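The Meter Goes Backward Now

Our building has a new religion, and its altar is a small gray screen by the mailboxes that tells you how much electricity the roof is making. I used to walk past the mailboxes in nine seconds. On Saturday I stood there long enough for the hall light to time out on me, watching a number go from 2114 to nothing much more than 2114, and felt proud of it.

The panels went up in April. Before that we had two years of meetings, most of them in Mr. Dumitrescu's living room because he has the chairs. The sticking point was never the climate. Everybody was for the climate. The sticking point was whether people on the north side should pay the same share as people on the south side, given that the sun, as a gentleman from the second floor put it, "favors them already."

We got three quotes. Skeston wanted to redo the whole roof first and sent a brochure with a heron on it. Nament was cheap and stopped answering the phone. That left Lumgate, who turned up on time, measured things twice and ate their lunch on the fire stairs. I have nothing bad to say about Lumgate except that their app asks me to rate my sunlight.

What I hadn't expected was what it would do to my housework. The deal is that power used while the roof is producing costs us next to nothing, and after sundown we go back to paying what everyone else pays. So I've become a person who does laundry at noon. 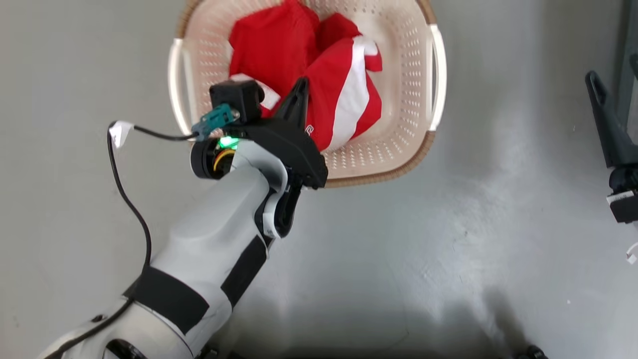 I work from home three days a week, so noon is possible, but it's not natural. I was raised on the night rate. My mother ran her washer at eleven in the evening for her entire adult life and would stand in the kitchen in her robe waiting for the click. When I told her I now wash towels in the middle of the day to save money, she asked if I was eating properly.

The trouble is that all of us got the same leaflet. At noon on a clear day you can feel the building start up. Every washer, every dishwasher, someone's bread machine. Armindo Simões, one floor up, has a spin cycle that moves my cups along the shelf, and it used to do that at a decent hour when I was out buying groceries. Now we spin together. I met him on the stairs and we agreed that he'd take eleven and I'd take one, and we have both cheated.

Clouds are the other thing. I never had opinions about clouds. Now I'll have a load in, the sky goes over, and I'm at the window like a farmer. My friend Desmond Schumacher, who owns an actual house with actual panels, says this wears off after the first winter. He also says he once shut off the oven halfway through a chicken because of a passing front, so I'm not sure he's the one to ask.

As for the money: my first full bill came in 10 percent lower, which I reported at dinner as if I'd landed the thing on the moon. My share of the installation was a good deal more than that, so I'll break even at an age when I may no longer care about towels. There was also a 300 dollar rebate, which needed a form, which needed a second form, which needed a signature from Mr. Dumitrescu, who was visiting his sister.

I'd vote for it again. I might ask for a screen that's harder to see from the door. Next up is batteries, and the first meeting is already on the calendar. He's borrowing more chairs.

3 comments

renata_k: We have the same screen in our lobby. My husband takes pictures of it. He has 100 of them on his phone and four of our daughter.

Hal from upstairs (not your upstairs): Delay timer on the washer! Set it before work and forget it. Mine goes at 12:30 and I've never met it.

Pilar: What happened with the north side people? Did they pay the same? You can't just leave that there.

Contact | Copyright, all rights reserved | Back to top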